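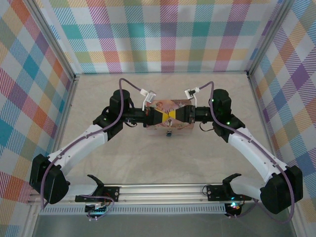 For the last two evenings I was rewriting how my two arms share time, and I want to write it down before I forget why I did it.

In the old version each arm had its own control loop, with its own clock. When only one arm is moving, you don't notice anything wrong. But when both grippers must come together over the same small box, a late command on one side means the tips arrive at different moments, and one pushes the other. I logged 574 cycles and the right arm was behind the left by up to 12 milliseconds. For a clasp this small, it is too much.

Now there is one loop for both. It reads all joints first, then computes, then sends. I call this branch Getemari, and it replaces the older one, Sollska, which I keep only for its logging. The planner treats the two yellow tips as a pair with a minimum distance between them, and if the distance becomes too small it slows both arms - not only the one which is moving faster.

The wrist cameras are still a problem. Their frames come with a timestamp from the driver, and I don't trust it. With the grippers this close over the lid I would like to use both views to find the clasp, but first I need to know when each frame was really taken. I tried to set a fixed offset in the config (line 132, if you use my files) and it drifted again before midnight.

Next I will try hardware sync, or maybe only a better driver.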